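Search this site Search Go

23rd July
by Vira Boiko

# Hrynyshyn Tea Notes

A data card for 1059 tasting notes on loose leaf tea, all written by hand and typed up by the two of us, Chidubem Idahosa and me. I love this pile of notes more than is reasonable, and I'm so happy it finally lives in one place!

## What you get

One CSV file, `notes.csv`, with a row for every cup we wrote down. The teas run from cheap breakfast blends to a few fancy oolongs that Chidubem saved up for (worth it, he would like you to know). There are 63 different teas in all, and 34 of them have notes from both of us, so you can see how far apart two people can land on the very same leaf.

## Columns

- `tea` - the name on the packet, spelling and all
- `type` - black, green, oolong, white, dark or herbal
- `grams` - leaf used per cup
- `temp_f` - water temperature at the pour
- `minutes` - steep time
- `taster` - `ci` or `vb`
- `score` - 1 to 10, whole numbers only
- `note` - free text, anything from two words to a small essay

The `note` column is where the fun is. Chidubem writes things like "wet hay, then pear, then more pear" and I mostly write about soup. We left all of it as it was, apart from fixing typos that changed the meaning.

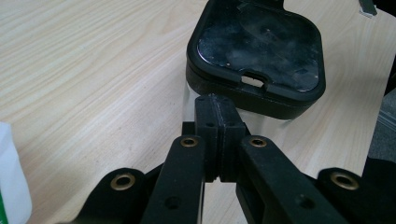 Scores took us a while to settle on. We began with a five-point scale and found that nearly everything got a four, so we went back to the notebooks and scored those early cups again on the ten-point scale. Those rows have `rescored` at the end of the note. If you want only first impressions, filter them out.

## Things to watch for

Herbal teas are thin on the ground - neither of us drinks many. My scores for smoky black teas are very high and should be taken with a pinch of salt. Water matters too: everything before September was brewed with tap water at the Huston apartment, and everything after with filtered water. I can taste the difference in the greens, and I think you can see it in the scores as well.

Blank cells in `temp_f` mean we forgot to check. Please don't read them as boiling.

## Using it

Do whatever you like with the file, and a mention of our names would be lovely. If you make a chart, send it over! I would really like to see somebody sort the notes by flavor word, a job I keep starting and then putting the kettle on instead.

## Still to do

- Add harvest season where the packet gives it
- Merge the two spellings of Keemun
- Type up the green notebook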